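Häufige Fragen zur Anschaffung eines Greifarms

Stand: September. Für alle Bereiche, die im kommenden Haushaltsjahr einen Roboterarm beantragen möchten, und für die, die es schon getan haben und jetzt auf eine Antwort warten.

Wir haben noch Geld übrig. Können wir schnell einen Arm bestellen?

Schnell nicht. Zwischen Bedarfsmeldung und Lieferung lagen beim letzten Mal elf Wochen, und da war der Urlaub des Einkaufs schon eingerechnet. Restmittel verfallen mit dem Jahresabschluss, die Bestellung muss bis dahin geliefert und abgenommen sein. Ein Karton im Flur gilt übrigens nicht als abgenommen.

Was kostet so etwas denn nun wirklich?

Der Arm ist der Teil, den alle im Kopf haben, und er steht in jedem Angebot ganz oben in fetter Schrift. Danach kommt der Rest. Bei unserem Platz in der Kleinteilesortierung sah der Rest so aus:

Greifer mit zwei Fingern, Veseo: 3682 Euro
Handgelenkkamera mit Halter und Kabel: 1787 Euro
Tisch, Befestigung, Unterbau: 2838 Euro
Ersatzfinger und Griffpads für das erste Jahr: 632 Euro

Alles netto, ohne Arm, ohne Arbeitszeit. Wer nur den Arm beantragt, bekommt auch nur den Arm. Er sieht dann sehr gut aus.

Kann man die Ersatzpads weglassen?

Man kann. Wir haben es im ersten Antrag getan, weil die Summe sonst über der Grenze für das vereinfachte Verfahren gelegen hätte. Pads sind Verschleißteile wie Bremsbeläge, nur dass beim Auto keiner auf die Idee kommt, die Bremsbeläge in den Nachtragshaushalt zu schieben. Die Nachbestellung einzelner Sätze war am Ende teurer als das Paket, Versand und Mindermengenzuschlag inklusive. Bitte gleich mit aufnehmen, Kostenart Verbrauchsmaterial.

Kastik oder Brileck?

Die Frage kommt in jeder Sprechstunde, meist schon in der Tür. Kastik hat das günstigere Grundgerät und rechnet jede Softwarefreigabe einzeln ab. Bei Brileck ist die Software dabei, dafür hängt die Gewährleistung am Wartungsvertrag. Über drei Jahre gerechnet lagen beide Angebote bei uns so nah beieinander, dass am Ende die Lieferzeit entschieden hat. Lassen Sie sich in jedem Fall beides anbieten, der Einkauf verlangt ohnehin Vergleichsangebote. Und vergleichen Sie Gleiches mit Gleichem: In einem der Angebote fehlte der Controller, was dem Preis sehr gut stand.

Leasing, Miete oder Kauf?

Miete lohnt sich für eine Erprobung bis zu sechs Monaten. Danach wird gekauft oder zurückgegeben. Die dritte Möglichkeit – weitermieten, weil sich niemand zuständig fühlt – ist beliebt, aber nicht vorgesehen. Leasing bitte nur nach Rücksprache mit der Finanzabteilung, die dazu eine Meinung hat und sie gerne teilt.

Welche Aufgabe soll im Antrag stehen?

Eine. »Flexible Automatisierung verschiedener Handhabungsprozesse« ist keine Aufgabe, sondern ein Messestand. Schreiben Sie hinein, welches Teil von wo nach wo soll, wie es beschaffen ist und wer es heute bewegt. Steife, kantige Teile sind dankbar. Bei allem, was dünn ist und sich biegt, planen Sie bitte die doppelte Einrichtungszeit ein und besorgen die Teile vor der Angebotsphase, damit der Anbieter sie vorführen kann. Mit Ihren Teilen, nicht mit seinen Holzwürfeln.

Reicht der vorhandene Tisch?

Meistens nicht, und zwar aus Gründen, die auf keinem Datenblatt stehen. Er federt, er ist zu klein oder er gehört einer anderen Kostenstelle. 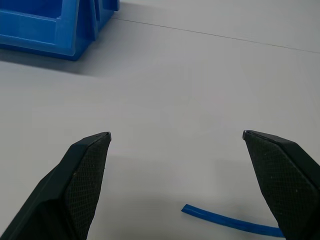

Seraina Reisinger
Beschaffung und Investitionsplanung, Automatisierung

An unserem Sortierplatz ist die Fläche hellgrau und matt. Der blaue Behälter steht ein gutes Stück vom Greifer entfernt, und dazwischen ist viel Tisch. Das wirkt beim ersten Hinsehen großzügig bis verschwenderisch. In der Planung hatte ich es knapper gezeichnet und wurde von Woo-jin Koo, der die Zelle betreut, freundlich darauf hingewiesen, dass der Arm auch irgendwo hin muss, wenn er ausholt. Rechnen Sie die Fläche also nach der Reichweite des Arms und nicht nach der Größe der Teile. Dünne Streifen wie der blaue zwischen den Fingerspitzen brauchen wenig Platz, der Weg zum Behälter braucht viel.

Auch die Fuge in der Tischfläche gehört in die Planung. Zwei Platten sind einfacher durch die Tür zu bringen als eine. Achten Sie darauf, dass die Fuge außerhalb der Greifzone liegt, und lassen Sie die Lage im Angebot einzeichnen. »Nach Absprache« heißt erfahrungsgemäß: in der Mitte.

Welche Behälter sollen wir nehmen?

Die, die Sie schon haben. Behälter sind die billigste Position im ganzen Projekt und erzeugen die längsten Besprechungen. Wichtig ist nur, dass es dauerhaft dieselbe Bauform bleibt. Wer im Frühjahr auf ein anderes Modell wechselt, zahlt die Einrichtung ein zweites Mal, und diese Rechnung nehme ich nicht auf meine Kostenstelle.

Wer richtet das Ganze ein?

Beim letzten Projekt war das die Firma Koivisto, vier Tage vor Ort, davon einer für die Suche nach einer passenden Steckdose. Bitte Strom, Netzwerk und gegebenenfalls Druckluft vorher mit der Haustechnik klären und den Plan dem Antrag beilegen. Die Risikobeurteilung ist eine eigene Position. Sie lässt sich nicht in »Sonstiges« unterbringen, auch nicht in einem sehr großen »Sonstiges«.

Wann rechnet sich die Anschaffung?

Nach der Tabelle im Antrag: bald. Nach meiner Erfahrung später. Tragen Sie die Betreuungszeit ein, auch wenn sie die Rechnung verdirbt. Ein halber Tag pro Woche für Nachjustieren, Reinigen und Teilewechsel ist ein brauchbarer Ansatz für das erste Jahr. Anträge mit null Stunden Betreuung gehen zurück.

Wo gebe ich den Antrag ab?

Im Investitionsportal unter »Maschinen und Anlagen«, mit Angeboten, Aufgabenbeschreibung und Aufstellplan. Fragen zur Technik beantwortet Woo-jin Koo, Fragen zum Geld landen bei mir. Sprechstunde ist vormittags von 9 bis 11 Uhr, außer in der Woche des Jahresabschlusses.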